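04/01/2019 – frames, Plarwood batch

Glued the last of the small frames for the Gellska order. Strips left unfinished for now, mitered at the saw with the new stop block set to 26 cm. The first two corners came up slightly open on the outside – the fence had crept. Reset it, recut, fine after that.

Clamped for 79 minutes by the timer, a bit longer than Barta puts on the bottle. Wiped squeeze-out with a damp rag before it skinned over. There was still some in the rabbet on one frame and it had to be pared out with the narrow chisel, or the panel won't sit flat.

Panels: protective film stays on until fitting. Handle by the edges, they mark easily.

Used the big desk for fitting, as the bench is still full of the Stiveo shelves. Keep small pins away from the two cable holes – lost one down there already.

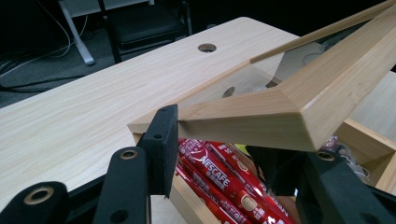
Still to do: sand to 220, ease the outside edges, one coat of clear wax. Order more points, only 15 left in the box.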